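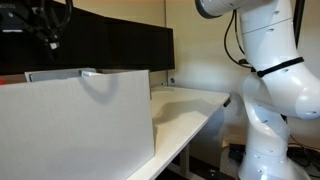

Piswood test bench compares two grippers for mixed small items

The packing automation firm Genari has finished the first part of a gripper comparison at its workshop in Piswood. The aim is to choose one model for picking small, flat and box-shaped goods, which its customers send back in cartons of many different sizes.

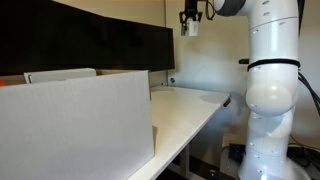
By the Stemura newsroom
Published in September

Two parallel grippers are in the comparison. One is Genari's present model, and the other comes from the supplier Marchetti, with longer fingers and a softer pad. Both are mounted on the same arm and run with the same controller, so that the results can be compared fairly. The items are small packs and flat pieces, and each gripper has to take an item, hold it above the desk and put it down again.

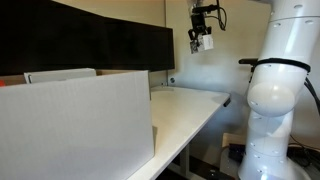 According to the company, 3,135 picks were recorded in the first part, with the speed of the arm kept the same for both models. The Marchetti gripper dropped fewer flat items, but it needed more time to close. With the box-shaped packs the difference was too small to be important. Genari also noted that the cable to the wrist must be fixed with care, as a tight cable changed the angle of the gripper in some of the early runs. Those runs were repeated.

Lighting was a second question. The overhead camera had difficulty with white items in front of a white surface, and the team now wants to try a darker mat and a lower exposure before it makes any change to the software.

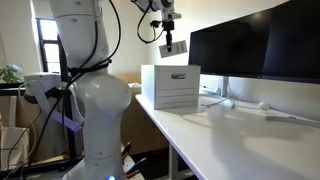
The gripper holds a flat item above an open storage box on the desk.

The second part will start next month with 900 further picks for each gripper, this time with heavier goods. Genari says it will publish the full table of results after that, including the runs which failed. A price for the Marchetti model was not given. The present gripper stays in use at customer sites until the comparison is complete.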